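Getting the Damp Out
Why the corner of the bedroom ceiling goes black before anything else, and what can be done about it

Floner Quarterly, home and building section
29 October 2025

Mould in a house is usually described as a cleaning problem. It is a surface temperature problem with a cleaning problem attached. Bleach takes the stain off and leaves the corner as cold as it was, and by March the stain has come back in the same shape.

Air in an occupied house carries water. It comes from kettles, baths, drying clothes, houseplants and people asleep. Warm air can hold more of it than cool air can. When warm air reaches a cool surface it loses heat, its relative humidity rises, and at the dew point the water comes out as liquid. Window glass shows this clearly, so windows get the blame. Glass is easily wiped and has little on it for mould to feed on. Paint, paper and plaster dust are another matter.

Mould does not need a running film of water. It can grow on a surface where the humidity of the air right against it stays high for long enough, and this happens some way above the dew point. A wall may never look wet and still grow a grey bloom behind the wardrobe.

Where the cold spots are

A flat, even wall loses heat at much the same rate across its whole area. A corner does not. At an outside corner the area of cold outer surface is larger than the area of warm inner surface feeding it, so the inside of the corner sits at a lower temperature than the wall on either side. This is called a geometric thermal bridge, and it is present even where the insulation has been fitted perfectly.

Where two outside walls meet a ceiling under a roof there are three such junctions arriving at one point. The point is also poorly served by moving air. Convection from a radiator travels up the wall, across the ceiling and down the far side, and tends to round off the corners as it goes. The air in the last hand's width hardly moves, and the surface there receives less warmth from the room as a result.

Add the usual building faults and the margin disappears. Loft insulation is commonly stopped short at the eaves, either to keep the ventilation path clear or through lack of reach. The strip of ceiling nearest the outside wall then has thin cover or none. In houses of the Veltley type, with a shallow roof pitch and a boxed eaves detail, the gap between ceiling board and rafter is too tight for a full depth of quilt in any case, and a thinner rigid board has to be cut to fit.

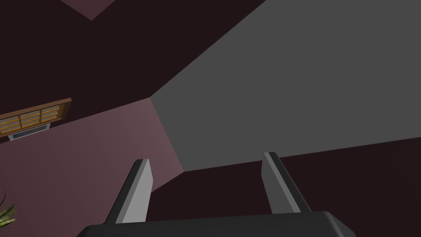

Measuring before buying

Two instruments are enough for most houses. The first is a digital hygrometer, which gives air temperature and relative humidity. The second is an infrared thermometer, which gives the temperature of a surface. Both are cheap. Neither is accurate to the last decimal place shown, and that does not matter for the present purpose.

Put the hygrometer at chest height, away from the window and out of direct sun, and leave it to settle. Take a reading early in the morning before the heating comes on, with the door closed as it has been overnight. Then take the surface temperature in the middle of an outside wall and again in the upper corner. Hold the infrared thermometer close, as the area it reads widens with distance and a reading taken from the floor will average in the warmer wall nearby. Avoid shiny paint and foil, which reflect heat from elsewhere and give false figures.

A dew point table, printed in the back of many hygrometer leaflets, will convert the air reading. If the corner is within 3 degrees of the dew point on an ordinary cold morning, the surface is in the range where growth should be expected. If the middle of the wall is nearly as cold as the corner, the fault lies with the wall or the heating. If only the corner is low, look to the eaves.

Pin-type moisture meters are less useful than their sales suggest. They are calibrated for timber. On plaster they respond to salts as well as water, and an old wall with salts in it can read high when dry. A tide mark at skirting level, or a brown ring on a ceiling, points to liquid water getting in and is outside the scope of the measures below. Find the leak first.

Three levers

Only a few things can be changed: the amount of water put into the air, the rate at which it is taken out, and the temperature of the surface.

The first is mostly habit. Lids on pans, the bathroom door shut during and after a bath, and washing dried outdoors or in a room with the door closed and a fan running. Unvented gas heaters release water as they burn and should not be used in a house with this trouble.

The second is ventilation, and here small continuous flows do better than occasional large ones. An extractor that runs at low speed all day will generally clear more water than one that roars for ten minutes with the light switch. The Cloltinis continuous unit, fitted in one of our test bathrooms for over two years, has needed its grille brushed and nothing else. The Bartoš equivalent is quieter on the low setting but has a humidity sensor that drifts; ours now has the sensor disabled. With any fan, check for a gap under the door. A fan in a sealed room moves very little air.

The third is the costly one. Topping up the eaves insulation comes first, keeping a clear air path beneath the roofing felt. Steady background heating also helps, as a solid wall that is allowed to go cold each day takes hours to recover, while the air beside it warms in minutes and picks up moisture as it does so. Pull large furniture away from outside walls — a hand's width is enough for air to pass.

Insulated lining paper is sold as a remedy. It raises the surface temperature slightly and can be worth having where the corner is only marginally too cold. Seal its edges well, or damp air will get behind it and the mould will grow out of sight on the original plaster.

Treat existing growth with a fungicidal wash once the readings have improved, leave it for the time given on the label, and let the surface dry fully before painting. Take the morning readings again at the next cold spell and write them on the same sheet.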